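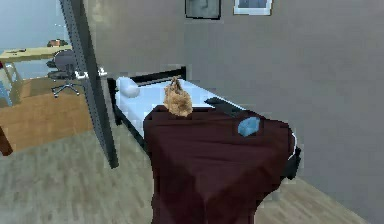 Render: Viorica Softić, Trirurlow home set

OK, bug thread! I've been waiting to write this one up. Our tidying robot, Junon, spent a good chunk of September driving its arm into draped cloth at full speed in simulation, and every dashboard we had was green the whole time.

Quick background for new followers: Junon is a mobile base with one arm. It picks up loose stuff in a home and puts it where it belongs. Before any new planner goes near the hardware, it has to run through the apartments in Trirurlow, our simulator. The new planner is called Prorkach and I love it. It's fast and it's mostly very sensible.

The bedroom task sounds easy. Get the light-blue sponge off the maroon cloth, leave the fluffy brown thing where it is, go. The cloth is draped over something tall and boxy, with the bed right behind it.

Prorkach nailed the sponge. Lovely approach from above, nice slow close, clean lift. Then on the way out the forearm swung low and went straight through the front of the drape. No slowdown and no stop, and the episode was scored as a success.

I first saw it on a replay I'd opened for a totally different reason (I was checking wrist lighting, of all things). I played it back four times. Then I went and got Stojan Radulović from down the hall, because he wrote the contact code and I wanted to see his face.

His first guess was a rendering offset, where the cloth you see sits a little off from the cloth the physics knows about. Good guess! We've had that one before. So we turned on the collision view and the shapes lined up perfectly. The cloth was there, the box under it was there, and the arm was inside both of them.

So physics knew, and the safety monitor didn't say a word. That's when my stomach dropped a bit, because the safety monitor is the one piece of code that runs exactly the same in the simulator and on the real robot.

We reran the whole home set overnight with a dumb little logger that only writes down when the arm overlaps anything tagged as cloth. 641 episodes. In 267 of them the arm went into cloth, or into whatever was under it, without the monitor tripping. I read that number out loud and then read it again.

The living room is where it finally made sense. Same kind of job: the target is the blue folded item on the left seat cushion, and there's a dark throw over that end of the sofa. 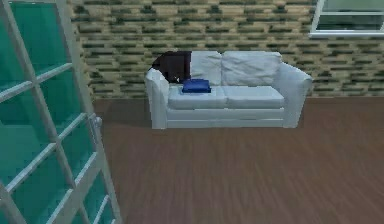 Living room task. Watch the left armrest.

Under that throw is a sofa arm. It's solid! You and I would never reach through it. But when we looked at the map Prorkach was planning with, the left armrest was gone. The right one was fine, a big happy block of "don't go here." On the left there was open air, free for anyone to sweep an elbow through.

Cause, in everyday words: we have a rule that says cloth is soft, so brushing it is allowed. Otherwise the robot could never pick up a towel. Reasonable rule! I was in the room when we agreed on it.

The trouble is how it was built. The depth camera sees a throw, the labeler says "cloth," and the map builder deletes those points from the obstacle map. It never asks what might be holding the cloth up. A throw over an armrest becomes a hole in the shape of an armrest. Same for the maroon cloth and its box.

And the monitor reads the same map. That's the part I'm least proud of. We had two safety layers on the diagram and both of them got their idea of the world from one file. When the map was wrong they were wrong together.

Why was it scored as a success? The scorer only asked whether the target got picked up and whether anything fell over. The box in the bedroom is fixed in place in the simulator, so it can't fall over. The sofa is fixed too. Stojan's comment in the ticket was one word and I can't post it.

The fix, part one: cloth stays in the obstacle map now. If it's hanging or draped, everything under its outline down to the floor counts as solid until the robot has a reason to think otherwise. Junon may still touch cloth, but only with the fingertips, only at creep speed, and only if cloth is the thing it was sent to pick up.

Part two: the monitor gets its own input. It now listens to joint torque directly and doesn't look at the map at all. If the arm pushes on something it wasn't told to push on, it stops and backs off 25 millimeters. We tested that one on the bench with a foam block and it is so satisfying to watch.

Part three is boring and I'm very happy about it. The scorer fails any episode with unplanned contact, fixed objects included. Our success rate dropped like a rock the day we merged it. Good! Those were never successes.

Some new trouble, to be fair. Prorkach is now a little shy around beds. It treats a sheet hanging over the side of a mattress as a wall and takes a silly wide path around it. I'll take silly and wide for now, but it does cost time on every bedroom run.

Huge thanks to the folks at Mujić, who use the same labeler and checked their own maps within a day of us writing to them. They found the same hole with a curtain.

If you run anything that filters out soft stuff before planning, please go drape a blanket over a chair and look at your map. Takes five minutes. Replies are open and I want to see your armrests!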